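Moya: Moving Kitchen Objects with Two Simulated Arms
Final project report, Introduction to Robotics, spring term

1. Overview

Our team built a controller for a simulated two-arm robot working at a kitchen counter. We named the project Moya. The goal was to pick up a soda can from the counter and set it down inside a bowl, using whichever arm was closer. All of the work was done in simulation on the two lab computers assigned to our section.

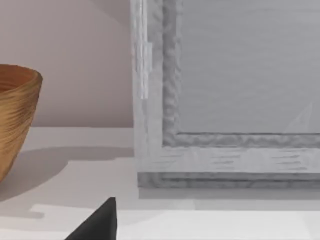
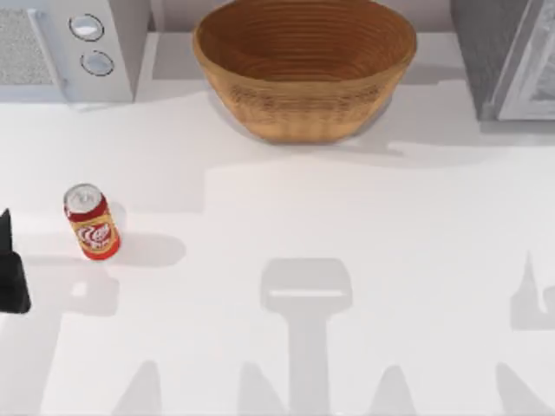
2. Goals

The assignment asked each team to choose one manipulation task and show a controller that could complete it from different starting positions. We set ourselves these targets:

Pick up the can without tipping it over.
Release the can above the bowl so that it stays inside.
Avoid contact with any other object on the counter.
Finish each attempt in 800 control steps or fewer.

We did not try to open appliances or handle more than one object per attempt. Both were in our first proposal and were dropped in March after comments from the instructor.

3. Software

The simulator was Serix, which the department already had installed. We wrote the controller in Python. Camera views and joint positions were saved to disk by a small logging script called Drikel, written by a team in last year's class and passed on to us. It had a bug that wrote the left and right arm values in the wrong order when both arms moved in the same step. We lost most of a week to that before we compared the log against the joint readout in Serix by hand.

The log is one file per attempt. Each line has the step number, the joint angles for both arms, the opening of both grippers, and the position of the can. We wish we had also logged contact forces. Several questions in the results section could have been answered with them.

4. Method

We collected 260 demonstrations by driving the arms with a game controller. One person drove and another reset the counter and kept notes. The can started in a different spot each time, inside a rectangle we defined on the front part of the counter. The bowl stayed within a smaller area near the back.

The controller has four stages: approach, grasp, carry and release. A small neural network trained on the demonstrations handles the approach and the grasp. The carry stage is a planned path with fixed waypoints, and the release is a simple script that opens the gripper once it is over the bowl.

At first we had the network do everything. It learned the approach fairly well but drifted during the carry, and the can often hit the outside of the bowl. Switching the carry to planned waypoints fixed most of this and made the code easier to test.

Arm selection is a single rule. If the can is left of the center line, the left arm is used, otherwise the right. The unused arm goes to a parked position. Our first parked position was too low and the elbows of the two arms touched during wide reaches, so we raised it.

5. Lighting and shadows

We had not planned to spend time on lighting. The counter is white and the arms cast large gray shadows on it, and in early training runs the network's estimate of the can position shifted when a shadow passed over the can. We tried two changes. The first was to turn shadows off in the renderer, which removed the problem but was not allowed under the assignment rules. The second was to move the light to a random position at the start of each demonstration. We redid part of the data set this way and the estimates became steadier. This is the version we submitted.

6. Results

For the final test we ran the controller from start positions that were not in the training data. The can ended up in the bowl in 19 attempts and did not in 3. All of the successful attempts finished under the step limit.

Two of the failures were grasp failures. The can was close to the center line, the selected arm had to reach across at an awkward angle, and one finger pushed the can over before the gripper closed. In the remaining failure the can was released early and landed on the rim, then fell back on the counter.

No attempt ended with another counter object being moved. We checked this by comparing object positions at the first and last step.

7. Problems and changes for next time

The center line rule is the weakest part of the system. A better rule would compare the reach of both arms and pick the one with the more comfortable wrist angle. We had a draft of this but did not finish testing it, so it is not in the submitted code.

Resetting by hand also took too long. A team called Pudo in the other section wrote an automatic reset for their project and shared it near the end of the term. We would ask for it in the first week.

8. Files submitted

Controller source code, trained network weights, the corrected copy of Drikel, logs from the final test, and a text file with setup steps for Serix. The demonstration data is on the shared class drive in the Moya folder.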